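Trusta opens two-armed recording station at Bratside

08/12/2025

Trusta has opened a second recording station at its Bratside site, where pairs of robot arms are guided through everyday handling jobs so that a learning system can be trained on the results. The work forms part of Nirnance, the company's programme for teaching robots to deal with food and household goods that vary in shape and size.

The new station has two arms working over a shared floor. An operator guides both at once, and each attempt is stored with the camera pictures, the joint positions and the opening and closing of the grippers. One attempt is called an episode. The operator marks it as complete, partly complete or failed before starting the next.

Operators at Bratside work from a list of 51 tasks. The present block covers produce: moving potatoes between bags and a plastic basket, and handling bags that change shape each time they are touched. Later blocks will cover folded cloth, lidded tubs and cutlery. 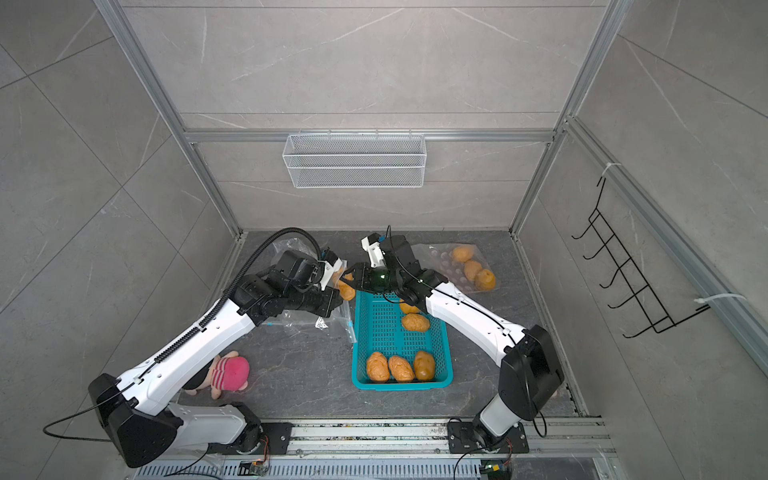

Each task is recorded by at least 10 operators. Trusta found during its first trials that a system trained on one person's episodes tended to copy that person's habits, such as always approaching from the left. Operators are now asked to work at their own pace and are given no set order for picking things up. The starting layout is also changed between episodes.

"Produce is awkward because no two pieces need the same grip," said Miyuki Tsuji, who leads data collection for Nirnance. "Bags are harder again. We keep the episodes where somebody drops a potato and picks it up, as the system has to learn how to recover as well."

Failed episodes are kept in a separate set and are used to check whether the trained system can tell when a job has gone wrong. Episodes with a missing camera view or a gap in the joint readings are deleted – the station software looks for both before an episode is saved.

The arms are mounted on a common rail so that the distance between them stays the same throughout a block. Calibration is repeated at the start of every shift.

Venter, which supplies the labelling software, will add short written instructions to the episodes from January. Two people will label each one separately, and a third will settle any differences in wording.

Trusta expects to finish the produce block before the written labels are added. Enquiries about the programme should be sent to the Nirnance team at Trusta, Bratside.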